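Workroom Gallery: Tables, Bricks and Small Parts
Dronham Learning Workshop

Last updated: 28 August 2022

The Dronham Learning Workshop provides shared workspace for building activities, sorting tasks and small assembly projects. The rooms are used by schools, adult learners and partner organizations throughout the year. This page has been prepared for group leaders who are planning a visit and wish to know how the tables are laid out, what materials are kept on hand and how the rooms are to be left at the end of a booking.

Entries are arranged by subject. Notes on bookings, materials and care of the rooms follow the same order as the printed visitor guide, which is available at the front desk. Group leaders who last visited before April should read the section on table surfaces again, as the instructions on tape and cleaning have been revised.

The Workroom

The Workshop occupies the ground floor of the Ngcobo Building. The main workroom is reached from the side entrance, past the coat hooks, and has step-free access throughout. Smaller groups may be placed in the side room, which is furnished in the same way and holds up to 9 people, including the group leader. The main workroom holds up to 26.

Food and drinks are not permitted in either room. A seating area with a sink is located across the hall and may be used by any group during its booked time. Bags and coats should be left on the hooks or under the bench in the hall so that the walkways remain clear.

Table Surfaces

Large, plain tabletops are used for all brick work. A wide surface allows loose pieces to be spread out and kept apart by color before building begins, and a pale one makes small parts easier to find. Scuffs and faint marks are part of normal use and do not need to be reported. Chips, lifted edges and splinters should be reported to the front desk before work starts.

Where two panels meet, the seam is covered with clear packing tape to keep small pieces from catching. Visitors are asked not to pick at the tape or remove it. If a strip has come loose, staff will replace it. Masking tape may be used to mark out areas on the tabletop, provided that it is taken up at the end of the session. Glue, paint and permanent markers may not be used on these tables.

Brick Work at the Table

Lego bricks are brought to the table a few at a time. Work on sorting and placing single bricks is carried out on the open surface, with no tray or mat underneath, and pieces not needed for the task are returned to storage first.

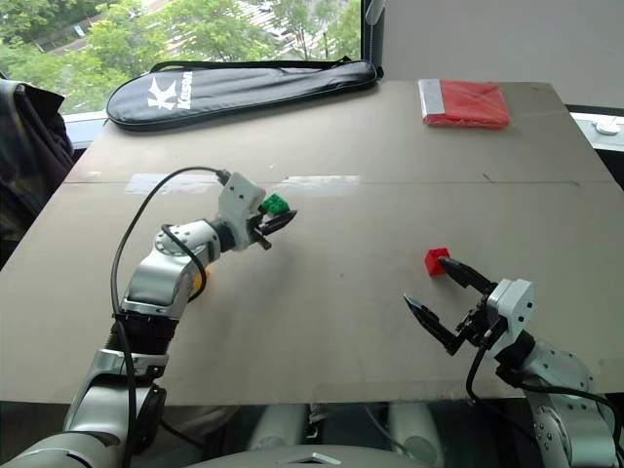 A green brick is held just above the tabletop, with a red one resting on the surface. The clear tape along the panel seam catches the light.

Brick Storage

Loose bricks are kept in the tall cabinet beside the workroom door. The Brestano drawer units inside the cabinet are labeled by color and by size, and each drawer may be taken out and carried to a table. No more than 2 drawers should be out at a table at one time. Base plates are stored flat on the bottom shelf.

The general collection is open to all groups. A separate boxed set of 216 pieces is reserved for the sorting course and must be signed out at the front desk. The set is checked against its list when it is returned, and the group leader is asked to remain until the check is complete. Missing pieces are noted on the list and replaced from stock; no charge is made for ordinary losses.

Visitors may bring their own bricks, but these should be marked or kept in a closed box. The Workshop cannot return personal pieces that have been mixed into the general collection.

Sorting and Placing Activities

The following activities may be requested when a booking is made. Printed instruction cards are supplied for each.

Color sorting. Participants divide a mixed drawer into groups by color. Suitable for all ages from kindergarten up.

Copy the pattern. One participant lays out a short row of bricks and a second participant repeats it on the other side of the table. The pattern may be made longer as the session continues.

Single-brick placement. Participants pick up one brick, move it to a marked point and set it down flat. The marks may be made with masking tape. This activity is often chosen by groups working on grip and hand control.

Build from a card. Participants complete a small model from a picture card. Cards in the Darkier series are sorted into three levels, and the level is printed on the back of each card. Cards should be returned to the file box in order.

Care of the Room

All groups are responsible for leaving the tables clear. Drawers are to be returned to the cabinet with the labels facing out. The floor beneath each table should be checked for dropped pieces, which may be placed in the dish at the front desk if their drawer is not known.

Tabletops are wiped with a soft, slightly damp cloth. Cloths are kept on the shelf under the sink. Spray cleaners should not be applied to the taped seams, as the liquid loosens the edges of the tape. Marks that do not come off with a damp cloth should be left for staff.

Bookings and Permissions

Requests for the workroom should be submitted in writing and should state the size of the group, the ages of the participants and any activity cards required. Changes to group size should be sent as early as possible, particularly where a move from the side room to the main workroom may be needed.

The picture on this page may be used in school newsletters and in printed programs for booked visits, with credit to the Dronham Learning Workshop. Other uses require written permission. Requests are handled by Keabetswe Shezi, Rooms and Collections, and should include a copy of the page or layout in which the picture will appear.

Contact: Keabetswe Shezi, Rooms and Collections, Ngcobo Building | © Dronham Learning Workshop. All rights reserved. | Back to top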